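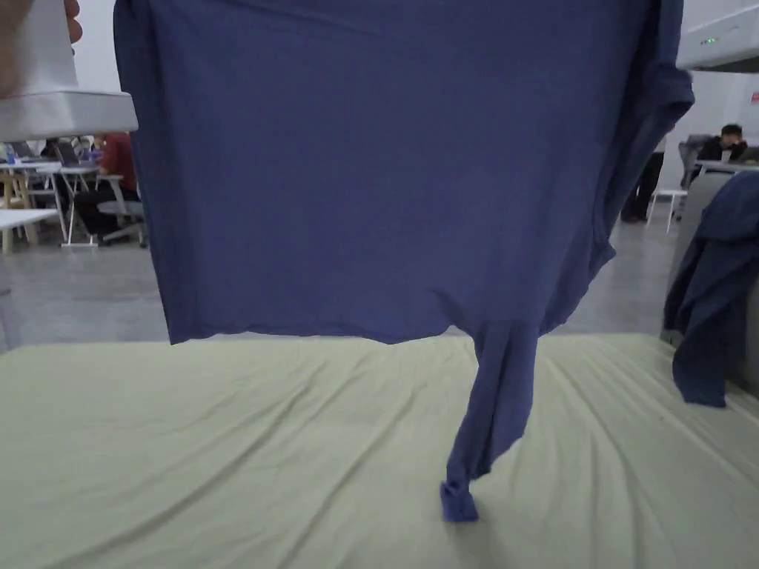

Rare tooth fungus found again in Clerndale forest

2010-08-02

A tooth fungus that was last recorded in the Clerndale forest in 2006 is growing there again, the Estasov Mycological Society reports. Members of the society found it during their summer walk, on a fallen beech trunk near the old Dalsgaard sawmill.

The fungus has no gills and no pores. Its spores are made on soft white spines, which hang down from the branches like small icicles. With age the whole body turns cream and later yellow-brown. It needs large dead trunks, and in a forest where fallen wood is taken away it has little chance to grow.

The society counted 33 fruiting bodies on 2 trunks. The larger trunk lies in a wet hollow at an altitude of 1238 feet and was left in place after a storm. The smaller one is beside the path and already very soft, so visitors are asked not to step on it.

Small samples were taken for the collection in Undix, where the spores will be measured under a microscope. The result is expected in December. Until then the society gives the find as "probable" – two related species look much the same in the field when they are young.

Picking of mushrooms for the kitchen is still permitted in the southern part of the forest. In the northern part, where the trunks lie, it is not allowed to collect anything that grows on wood.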